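I finally finished the Jadura book this week, all 341 pages of it, and I have not been able to shut up about peptide bonds since. (Sorry to everyone at dinner.)

Some background for newer readers. I did two years of biochemistry in college, then wandered off into bookkeeping, and I've been sneaking back in through the side door ever since with old textbooks and secondhand model kits. Proteins are my favorite. I love that a long floppy chain of amino acids can settle into a tidy coil, held together by lots of little hydrogen bonds, and that people worked so much of this out with paper, wire and an enormous amount of patience.

My project for September was to build a decent stretch of alpha helix by hand. I bought a used Rener kit, which came with 400 atoms and a bag of gray connectors that all look the same until you've snapped the wrong one into place. The listing said complete. It was 89 connectors short! The seller was very nice and found most of them in a drawer. 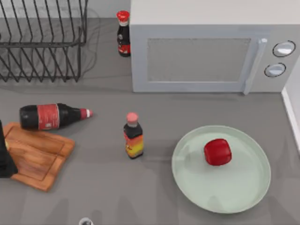
The kitchen counter, seen from straight above

The first attempt went badly. I had read that the peptide group is flat, nodded wisely, and then built the whole thing as if every bond could spin. By the fifth residue it looked like a dropped necklace. The bond between the carbon and the nitrogen has some double bond character, so those atoms want to stay in one plane, and once I started making each unit as a stiff little card and only turning the joints between the cards, it all got so much easier. I must have read that paragraph ten times in my life. Apparently I needed to get it wrong with my hands.

The second attempt was a lovely smooth spiral and I was thrilled with it for an entire evening. Then Princess Calimlim, who taught the Cirnside evening class I took, looked at a photo and wrote back one word: "Left?" I had built it left-handed. With ordinary L-amino acids you expect the right-handed coil, and mine had side chains bumping into the backbone all the way up. So I took it apart again. I may have said some things.

Third time, I went slowly. An alpha helix has 3.6 residues per turn, and each C=O should point along to the N-H four residues further on. I used bits of red thread for the hydrogen bonds, and when the first one reached straight across without any tugging I made a noise that brought my sister in from the other room.
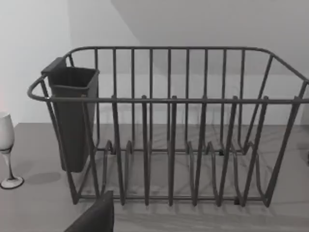
Dish rack, from the front

What I'd really like to try next is a beta sheet, which should be simpler — famous last words — except that I want to do both the parallel and the antiparallel kind and compare how the bonds line up. After that, maybe a short collagen piece, though three chains wound around each other might finish me off. Princess says to do it on paper first. She's right, and I probably won't.

A few of you asked about reading. The Espiritu guide is the gentler one, with good drawings and not much math. Jadura is drier but much better on bond angles, and the chapter on proline is worth the price by itself. I saw a new 1,000-piece Rener set online too, and I've closed that tab twice now. If anyone has spare nitrogens from the older kits, the blue ones with the shallow holes, please email me. I'm down to my last six.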